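4.2 Cylindrical objects and the question of where to hold them

Of all the everyday things we gathered for this part of the study, the cylinders gave us the most to talk about, and we came back to them again and again over the month of March. A box more or less tells you where to take hold of it, with its flat sides and its corners, but a cylinder looks much the same whichever way you roll it, and so the choice of where to hold it falls back on smaller hints: a cap, a change of color, a place where the body narrows. We owe this way of looking at them to Radka Stoyanova, who had spent years sorting kitchen goods for Gratness before she joined us, and who would happily explain it to anyone standing near the table.

The blue cylinder in Figure 7 is a good case, and it was a favorite of ours. Its upper section is a bright royal blue with a rounded, dark-capped end, while the lower section is a much darker band that narrows and then flares a little again toward the bottom. Held at a slant, as it is in the figure, the two ends are easy to tell apart, and we found that a great help when writing our notes (we simply called them the cap end and the flared end, and nearly everyone kept to it).
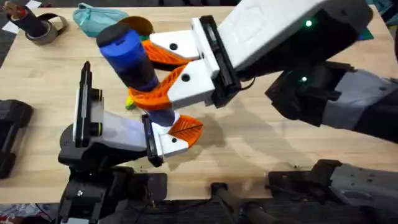
Figure 7. The blue cylinder held at a diagonal over the wooden tabletop, gripped near the middle.

4.3 Notes from the raters

We then asked 30 raters to mark, on a plain outline of each object, the spot where they themselves would take hold of it first. Gil-soo Pyo prepared the outlines and Biljana Nikolaidis read through all of the written comments, a task that kept her busy well past one Wednesday evening. Many of the comments on the blue cylinder mentioned the narrow part of the dark band, and several raters said they would reach for it without thinking. Others preferred the blue section and worried about the cap. We have kept both groups in the analysis, and we return to their differences in Section 5.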